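Cleaning, Sorting and Storing Artificial Flowers

Workshop notes, compiled by Ngan-ling Tai

These notes cover fabric and plastic stems of the ordinary craft-shop type. Dried flowers, wax flowers and anything with glued-on glitter need different handling.

Work surface

Use a plain, light-coloured table. Loose fibres, dropped leaves and bits of stem coating show up on white and vanish on wood grain. A basket with slotted ends is preferable to a solid box, as dust falls out when it is tapped and long stems can lie over the rim. Load the basket with the heads towards one end. Hydrangeas should be lifted by the stem, one at a time, with the head uppermost. Pulling on the bloom loosens it from its peg. 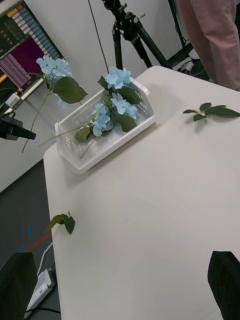 Blue hydrangeas in a slotted basket, with leaf sprigs left on the table.

Dusting

1. Hold the stem upright and blow cool air from 300 mm, working from the centre of the head outwards.
2. Brush the upper side of each leaf with a dry 25 mm paintbrush, base to tip.
3. Wipe plastic-coated stems with a damp cloth. Keep water away from paper-wrapped stems.
4. For greasy dust (kitchens, mostly), mix 5 ml of washing-up liquid into 500 ml of lukewarm water. Test one petal at the back for colour loss. Dab, do not rub.
5. Dry flat on a towel, out of direct sun. Deep red dye is the most likely to run, so dry red heads apart from pale ones.

Loose foliage

Most leaf sprigs are a push fit and come away in handling. Do not refit them as they fall. Spread them out singly and finish the flowers first, then match by leaf shape: broad with broad, small and pointed with small and pointed. If the socket is slack, a turn of floral tape round the peg is enough. Edgardo Catacutan uses a spot of PVA, which holds well but makes the next clean more awkward.

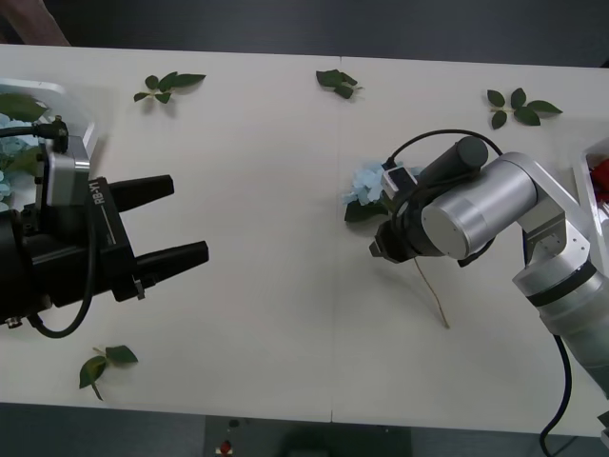
Leaf sprigs spread out singly, hydrangeas in the tray and one flower head on the table.

Stems

Straighten a wired stem with two grips, one at each side of the bend, and move them a little at a time. A single grip at the end puts all the strain at the neck. Cut wire with side cutters, never scissors. Cover any exposed end with tape.

Storage length decides the box. The long Kolletti carton takes stems up to 585 mm without bending. Anything longer goes diagonally or is hung head down from a rail; ours is set at 1775 mm, which clears the bench. Interleave heads with acid-free tissue and stack no more than two layers.

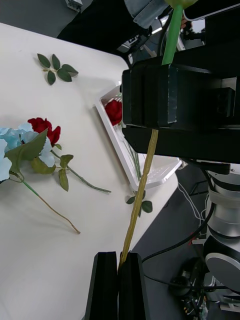 Can roses and hydrangeas be stored in the same tray?
They can if the roses go in first, heads at the opposite end, with a sheet of tissue between the two so that red dye does not mark the pale petals.

Label the short end of the box with colour, type and stem length. Check for damp in December and again in spring. Silica gel sachets should be replaced at the same time.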